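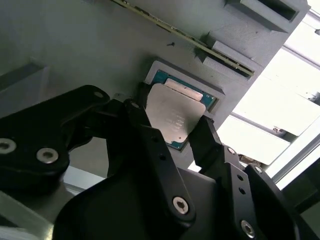 *A processor in its pocket on a gray printed panel*

## Gift cards: what changes this fall

The Semple Street merchants' gift card is moving to a new format in September. Most of you have sold or accepted the paper certificates for years, and a few of you have asked what happens to the ones still in people's kitchen drawers. The short answer is that they stay good. The longer answer follows.

**Paper certificates**

We stop printing paper certificates at the end of August. Any store that still has blank stock should bring it to the office above Bedier Shoes before then. Please don't throw it out, even if it is damaged. Each certificate has a number, and we need to mark the unsold ones as void.

Certificates already sold can be used at any member store with no end date. Our records show 3,948 sold since the program began, and 666 of those have not come back. Some were probably lost. Others will turn up in December, as they do every year, so make sure seasonal staff know what they look like. The older ones are cream with a brown border and the newer ones are pale blue. Both have the association stamp on the back. If the stamp is missing, call the office before you accept it.

To be paid back for paper certificates, use the same envelope and the same form as now. Drop-off is still Monday morning. Checks go out the following week.

**The new card**

The new card is plastic, about the size of a library card, and is run through Staltero, the company that already handles card payments for about half of our members. It can be loaded with any amount from $10 to $500. Customers can spend part of the balance in one store and the rest in another, which was the most common complaint about paper. No more giving change out of the till on a $50 certificate for a $12 scarf.

If you already have a Staltero terminal, the gift card option will show up on the menu after the August update. You don't need to order anything. If you use a different company, the office will lend you a small reader that works with a phone or tablet. We have enough readers for every member who asked for one in the spring survey. If you didn't answer the survey and need one, write to Annag Dunbar this month.

The first order is 1,000 cards. Each store gets a starter box with cards, sleeves and a counter sign. Unsold cards have no value until they are loaded, so they can sit out on the counter.

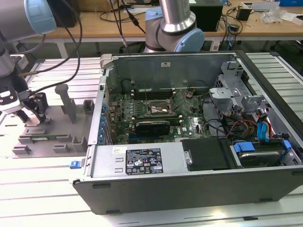 *Open desktop tower with the processor socket empty*

**Fees**

Stores pay nothing to sell a card. When a card is used in your store, the fee is 2 percent of the sale, taken before the money reaches your account. Under the paper system the office kept 3 percent, so this is a small saving for most of you. Payment arrives in two business days.

Gregor Munro asked at the last meeting whether the fee applies when a customer returns an item bought with a gift card. It does not. The refund goes back on the card and the fee is reversed on your next statement. Please do not refund gift card purchases in cash. We had trouble with this over the paper certificates at two stores last winter.

**What the card can't buy**

The rules have been uneven from store to store, and customers notice. From September the card can be used for anything a member store sells, with three exceptions: lottery tickets, money orders and other gift cards. Stores that used to limit certificates to certain goods (clothing only, or full-price items only) will need to drop those limits. If that is a real problem for your shop, talk to Annag before you put the sign up.

**Corporate orders**

Unholm Insurance bought 321 certificates for its staff last December and has said it wants cards this year. Other employers in town have asked about the same thing. Orders of 25 or more go through the office and not through individual stores. We can load them all at once and print a company name on the sleeve. The deadline for December orders is the Friday before Thanksgiving.

**Training**

There will be two short sessions at the Bedier Shoes stockroom, both at 8 a.m. so you can be back to open. Each one takes 30 minutes and covers loading a card, checking a balance, taking part payment and doing a refund. Send whoever works your register. Dates are on the sheet in your starter box. A one-page guide is in the box as well, and extra copies are at the office.

Questions about readers, blank stock or the survey go to Annag Dunbar. Questions about payments go to the office line, weekdays until 4.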